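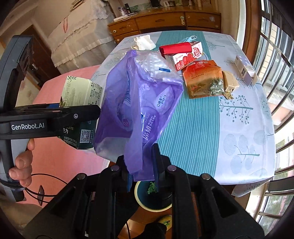

A purple plastic bag between the jaws of a hand-held gripper.

Virkville Evening Course in Practical Electronics
Handout for session of 21 March 2018
Reading a push button correctly
Notes by Ermelinda Carrilho

1. The problem

In the last session we connected a button to an input pin and we wrote a small program that adds one to a counter at every press. Many of you had the same result: one press of the finger, and the counter went up by three or four. Some of you changed the button for a new one and the result was the same. The button was good. It is the nature of a mechanical contact.

When two pieces of metal close, they do not stay closed at once. They touch, separate, touch again, and after a short time they rest. We call this bounce. A person does not feel it, but a microcontroller reads its input many thousands of times in one second and it sees every touch as a new press.

2. What we measured

With the oscilloscope on the Stindard board we looked at the signal at the input pin. The trigger was set to the falling edge, because our button connects the pin to ground and the pull-up resistor keeps it high when the button is open.

Number of presses: 600
Longest bounce on closing: 600 microseconds
Please do not mix these two numbers in your report, as happened to one group last year. The first is a quantity and the second is a time.

The release of the button also bounces. Students often forget this part, and then the program counts one press when the finger goes down and one more when it goes up.

3. Solution in hardware

Put a resistor in series with the input and a capacitor from the input to ground. The capacitor cannot change its voltage suddenly, so the fast pulses become one slow slope. A slow slope is not good for every digital input. If the input is not of the Schmitt trigger type, it can switch several times while the voltage passes slowly through the middle region, and we have again the problem that we wanted to remove. Check the data sheet before you solder.

4. Solution in software

Read the pin. If the value is different from the stored value, start a timer. If the new value remains the same for 20 milliseconds, accept it and store it. If it changes back before this time, stop the timer and forget the change.

Do not use a simple delay that blocks the whole program. With one button and one LED it works well, but in the April project you will have a display and a serial port also, and they cannot wait. 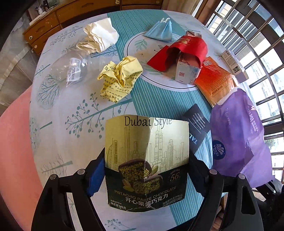
Glória Vieira asked why we should wait so long when the longest bounce on the oscilloscope was under one millisecond. She proposed to use two milliseconds, so the button would feel faster.

My answer -- a little longer than the one I gave in the room -- is that we measured one button only, and it was new. Old contacts with dirt on them can be much worse. A delay of 20 milliseconds is still too short for most people to notice. If you have a good reason for a smaller value, use it, but write the reason in your report together with your own measurement.

5. Homework

a) Write the program of section 4 for two buttons. Each button needs its own stored value and its own timer.
b) Make a drawing of the signal for one press and one release, with the bounce in both places.
c) Read page 12 of the Fluverlow lab guide, on pull-up resistors. Bring your questions in writing.

Boards must be returned in their antistatic bags, with the USB cable.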